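À Irnalum, les petits cubes de bois ont trouvé leur maison

IRNALUM - Il fallait voir la file devant la salle Drastness, en mars, pour l'ouverture de la ludothèque de quartier ! À 9 h, il n'y avait déjà plus une place pour les poussettes dans le couloir, et les premiers enfants étaient assis par terre avant même que les rideaux soient tirés.

Le fonds de départ compte 600 jeux et jouets, presque tous en bois, rassemblés pendant deux hivers par Wagner Lacerda, ancien menuisier, et par les familles du quartier Essien. Il y a des puzzles, des toupies, des dominos géants, un circuit à billes qui fait un bruit formidable, et surtout des caisses entières de formes à trier et à empiler. Les plus anciennes viennent de l'école Stunberg, qui les gardait au grenier.

« Un bloc bien poncé, ça se prête pendant trente ans », assure Wagner Lacerda, qui a repris les arêtes à la main et refait les couleurs quand il le fallait. Il en parle avec une gourmandise communicative - on repart de son établi avec de la sciure plein les manches et l'envie de tout essayer.

Le prêt se fait par sachets de tissu, 2 jeux par famille et pour trois semaines. L'adhésion coûte 20 euros l'année, et elle donne aussi accès aux ateliers du matin. On y apprend à fabriquer un plateau, à choisir une essence, à passer une couche de peinture sans coulure (plus difficile qu'il n'y paraît, votre serviteur peut en témoigner). Les tout-petits ont leur coin à eux, avec tapis et étagères basses, où l'on joue sur place sans rien emprunter.

L'atelier le plus couru reste celui des assemblages. Au premier rendez-vous, 42 personnes s'étaient inscrites, des grands-parents pour la plupart, et il a fallu ajouter une séance l'après-midi. Chacun compose son lot de formes à partir de chutes, le peint, puis l'essaie avec les enfants présents. Une fillette de cinq ans a passé la matinée à faire tenir une étoile debout sur un cylindre. Elle y est arrivée, et toute la salle a applaudi !

La ludothèque accueille le public tous les matins de 9 h à midi, et l'après-midi pendant les vacances scolaires. Les dons de jeux en bois sont les bienvenus, même incomplets, même écaillés : l'établi est là pour ça. Les chutes de hêtre et d'érable sont également recherchées.

Les formes à trier sont la grande passion de la maison, et l'on comprend vite pourquoi en les voyant sortir du sachet. Quatre couleurs franches suffisent, rouge, vert, bleu et jaune, et chaque joueur invente sa règle : par teinte, par silhouette, du plus rond au plus pointu. Sur la planche de bois clair, avec ses longues lames de tons un peu différents, l'étoile rouge collée au cylindre rouge donne déjà une idée de partie - qui saura trouver la même paire en vert ? Les habitués jouent aussi les yeux fermés, au toucher, et c'est redoutable.

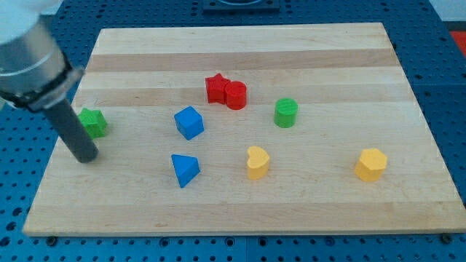 127 partages · 3 commentaires

Maud_E
Bravo à toute l'équipe ! Mon fils a réclamé d'y retourner dès le soir même. Est-ce qu'on peut réserver un jeu à l'avance ?

papi.tourneur
J'ai un plein carton de chutes d'érable au garage, je passe vous le déposer un matin.

Lison
Le circuit à billes !!! J'y ai joué plus longtemps que mes enfants.

Contact de la rédaction | Mentions légales | © Tous droits réservés | Haut de page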